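Surnoteck abre inscrições para a segunda temporada dos Jantares de Bairro

Comunicado de imprensa — 23 de setembro

Olá a todos! Sou a Eimear Fahy, coordeno os Jantares de Bairro da Surnoteck e pediram-me um comunicado sério. Vou tentar, mas já aviso que estou demasiado contente para isso. As inscrições para a nova temporada abrem hoje e temos 290 lugares para distribuir por 21 jantares, todos na antiga cantina da Solwood, com a mesma mesa comprida do ano passado (e as mesmas cadeiras que rangem, desculpem). 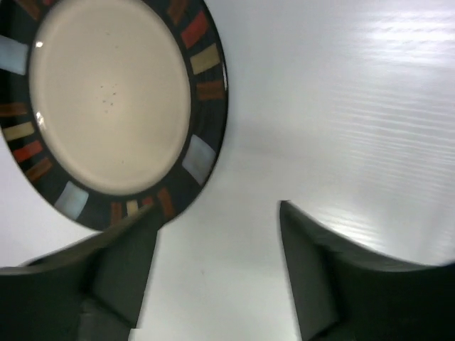
Quem veio à primeira temporada sabe como funciona: cada jantar tem um cozinheiro da zona, um menu fixo e gente que nunca se viu sentada lado a lado. O preço fica nos 23 euros por pessoa, com sopa, prato, sobremesa e um copo de vinho ou sumo. As crianças até aos oito anos não pagam, mas precisam de lugar marcado.

A abertura fica a cargo do Dalibor Koubek, que vai fazer um guisado de borrego com ameixas de que me anda a falar desde fevereiro. Já o provei duas vezes e repeti nas duas!

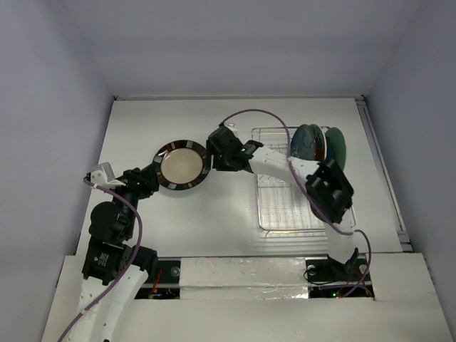 Também mudámos a forma de reservar. No ano passado era tudo por telefone e eu passava as tardes a soletrar apelidos. Agora as reservas fazem-se na página da Zirlow, que trata da bilheteira, e continuamos a guardar oito lugares por noite para quem prefere aparecer à porta. Quem tiver alergias deve indicá-las no formulário, com o máximo de pormenor possível.
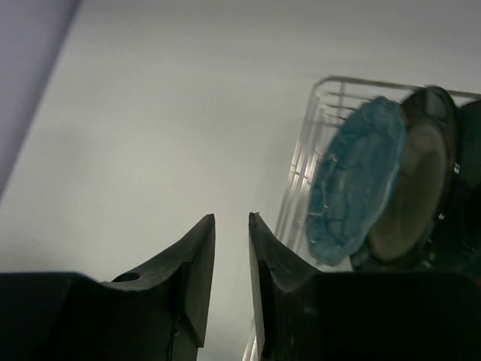
A padaria Kwak volta a fornecer o pão, incluindo aquele de centeio que desapareceu em dez minutos na última noite — este ano encomendámos o dobro. E haverá sempre um prato sem carne, pensado com o mesmo cuidado que o resto do menu.

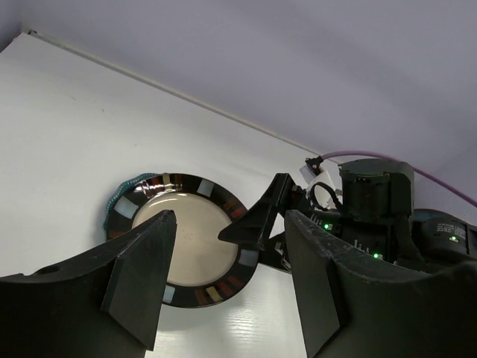

Última atualização da página: 23 de setembro

Os jornalistas que queiram assistir a um jantar podem escrever-me através do formulário de imprensa da Surnoteck. Temos entrevistas disponíveis com os cozinheiros antes do serviço, nunca durante, por favor! Os menus completos seguem a pedido.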